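The Treadmill in the Corner

I have worked in offices for most of my adult life, and in that time I have been wellnessed by experts. I have been given a water bottle with lines on it telling me how far behind I was by lunch. I have breathed in for four and out for six in a conference room that smelled like somebody's tuna. I once won a jump rope.

So I have opinions about workplace wellness programs, and since the company where I work (Maltier, we do billing software for dental offices, please hold your applause) is about to start another one in October, I'm going to air them.

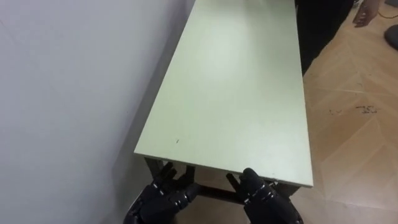
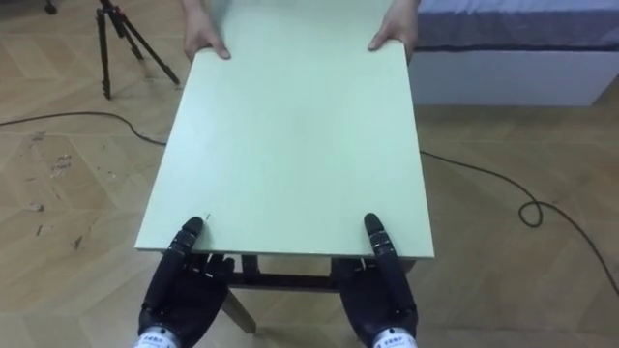

My main opinion is that most of these programs are aimed at the wrong hour of the day. They want my lunch. They want the fifteen minutes before work and the half hour after it. They almost never want the time I'm being paid for, and that's the time that's making my neck hurt!

Take the step challenge we did last spring. We all downloaded an app called Skakex, got sorted into teams, and had a month to walk as much as we could. I'm competitive, which my family will tell you is a polite word for it, so I went all in. I walked around the parking lot in the rain. I walked in place while brushing my teeth. On one very low Friday night I marched up and down my own hallway in pajamas because a team from accounting was 273 steps ahead of mine, and I was not going to bed like that.

Was it fun? Yes, for a week or so. Then I looked at my chart. My worst days, every one of them, were the days with the most meetings. I had a day with 3692 steps on it, and I remember that day very well, because I went from one video call to the next with just enough of a gap to refill my coffee. The app sent me a little cartoon shoe with a sad face. I would have liked to forward the sad shoe to whoever booked the calls, but two of them were mine.

That's the part that gets me. We were all being asked to fix, on our own time and with our own feet, something the calendar was doing to us. And the people who could least get away from their desks (our phone support folks, who have their breaks scheduled down to the minute) came in dead last and got teased for it. I did some of the teasing. I'm not proud of it.

Then there's the equipment. Every office I've been in has a corner where the equipment goes to retire. Ours has a Duline under-desk treadmill that you have to reserve on a sign-up sheet, and I have used it twice. The first time I couldn't type. The second time I could type, but I wrote an email to a customer with the word "tooth" spelled three different ways. I know people who swear by those things, and good for them – I'm not one of them, and I don't think I'm unusual.

I should be fair here. Some of it works, at least on me. A chair that fits is a wonderful thing. I had the same backache for so long that I thought of it as part of my personality, and it went away when somebody from facilities came by, lowered my armrests and put my monitor up on a stand. It took less time than the breathing class. Nobody gave me a point for it.

Standing up helps too, and I don't mean anything fancy. I have one regular call I can take without looking at a screen, so I take it on my feet, wandering up and down by the windows. My old manager used to end meetings ten minutes early so everybody could get up and move, and she held to it even when we were in the middle of something. It drove me nuts at first. Now that I've lost it, I'd trade the treadmill, the water bottle and the jump rope to get it back.

Which brings me to October. The new program is run by an outside outfit named Shokri, and as I understand it we each get $150 to spend on something healthy. You pick it, you send in the receipt, and there's a form. I've heard the grumbling already (the form is long, does a hammock count, what about the good kind of dog leash), but I like this one better than anything we've tried. It treats us like grown-ups. The person with bad knees can buy something for their knees, and the person who hates group activities doesn't have to hop around in a reflective vest.

I still wish it came with time, though. If you gave me the choice between the money and a rule that no meeting could start before the last one had been over for ten minutes, I'd take the rule and I wouldn't need to sleep on it. I'd take a lunch hour that stayed empty on the calendar. I'd take a support schedule with enough people on it that somebody could go stretch their legs without watching the clock on the wall the whole way around the building.

And yes, I know that's more expensive. You can buy a lot of water bottles for the price of one more person on the phones. But we keep getting surveys asking what would make us feel better at work, with a row of smiley faces to choose from and a tiny comment box at the bottom, and I always type the same thing into the tiny box. Fewer meetings, shorter meetings, more people on support.

The next survey comes out the week the program starts. I've already got my answer saved in a note on my phone, and if you work with me, you're welcome to copy it word for word. I did sign up for the Shokri money, by the way. I'm thinking about shoes.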